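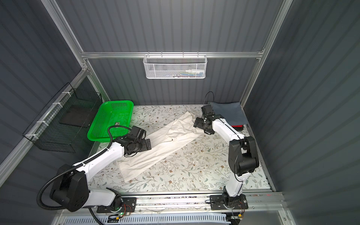 The Good Tablecloth

Last updated August 5, 2020

My aunt Irja Rissanen left me her tablecloth and left my cousin Martti the house, and I want it on record that I got the better deal. The house has a roof problem.

I drove up to Osberg in March to collect it. Martti met me on the porch in his socks and handed me a grocery bag, and there it was, folded the way she folded everything, in fifths, which drives me crazy to this day because who folds in fifths?

"There's a stain," he said.

"I know there's a stain. I made the stain."

I was 16. It was the dinner when Irja had the Fallahis over from next door, and she'd cooked for two days, and I was showing off for their nephew by pouring the beet soup from way too high up. (He wasn't even looking! He was talking to Martti about carburetors.) Irja put a salt shaker over the spot, sat back down and asked Mrs. Fallahi about her knees. She never said a word to me about it. For years afterward, every single holiday, the salt went right there. You could reach for it blind.

So I took the bag home and did what any sensible person would do, which is I called my friend Yasaman, who knows fabric, and asked her how you get out a beet stain that's old enough to vote.

"Why do you want it out?" she said.

I said because it's a stain, Yasaman. She said to try cold water and a little dish soap and not to get my hopes up, and then she told me a long story about her landlord that I won't repeat.

I filled the tub. I stood there with the cloth over my arm like a waiter. Then the phone rang and it was Martti, who never calls, wanting to know where Irja kept the key to the cellar, as if I'd know, and I did know, it was in the Brustwood cookie tin under the buttons. He went and looked while I held on. I could hear him moving things around in her kitchen, and then the lid coming off, and then nothing for a while.

"Found it," he said. He sounded like he had a cold. "Hey, are you doing anything for dinner on Saint Whoever's? The one she always did?"

I said I'd bring soup if he'd do something about the roof.

He said not to pour it.

I pulled the plug on the tub. The cloth is in my hall closet now, on top of the towels, still in fifths. I tried it in quarters and it wouldn't lie flat.

5 comments
16 shares

This site uses cookies to remember your reading preferences. Accept | Manage settings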